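February, and the heating in the rehearsal hall is finally working again. I have been back with the Pirnley orchestra for 4 weeks now, second desk of the violas, and I wanted to write down how the program is going before I forget it all.

We are doing a symphony by a composer I had never played before, plus the Xue concerto for clarinet, plus an overture that everybody has played too many times.

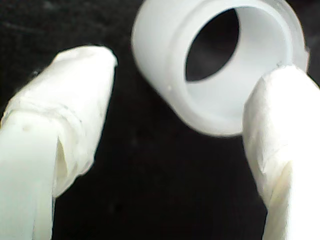
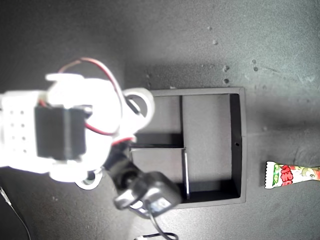
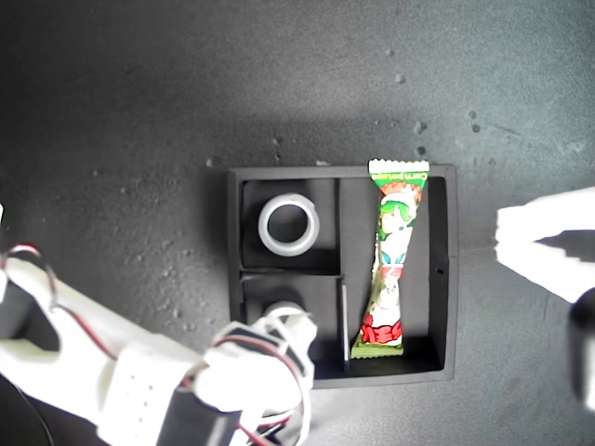 The last one shows the black tray and its compartments from overhead.

The symphony is the hard part. The slow movement has 13 bars where the violas carry the tune alone over held horns, and it sits in an awkward place on the instrument, high on the C string with a shift in the middle of the phrase. I tried three fingerings at home and went back to the first. Our section leader, Rongrong Tian, wants the shift covered by the bow, so we all change direction just before it. It sounded rough at the first rehearsal and a good deal better last night.

The tempo is still a question. Our conductor took the movement very slowly to begin with, slow enough that the horns ran out of breath, and they said so. At the next rehearsal it was faster and I liked it more. Then it went slow again. I have written both speeds in my part in pencil, with a question mark.

Shiyu Fang is playing the concerto. She studied in Prerbridge and has played it twice before, once with piano only. The orchestra part looks easy on paper and isn't. There are long rests and then you come in very quietly on an offbeat, and if you have lost count there is no one to follow, as the cellos come in with you. I was lost at the same spot two rehearsals running. Now I listen for the low trill in the solo part and start counting from there.

She asked for fewer strings in the second movement, so we go down to 2 stands of violas and I get to sit and listen. From the back of the section you hear mostly trombones, so this was a nice change. Her soft playing carries right to the rear wall of the hall.

A note on strings, for the people who wrote to ask. I changed the A and D at the start of the month and left the lower two alone. The A was too bright for a few days and has settled down. I won't touch anything else before the concert. I did get the bow rehaired, and it took 8 days, so if you need yours done before spring I would take it in soon.

We play the program twice, first at home and then at the church in Purkolow. I played in the church years ago with a quartet. It has a long echo and a very cold floor. The overture will be a blur in there, but the slow movement should do well, and maybe the echo will settle the tempo argument for us.

Next rehearsal starts at 7 p.m. with strings only. I still have to mark the bowings for the last movement and copy them out for my stand partner, who missed last night with a cold.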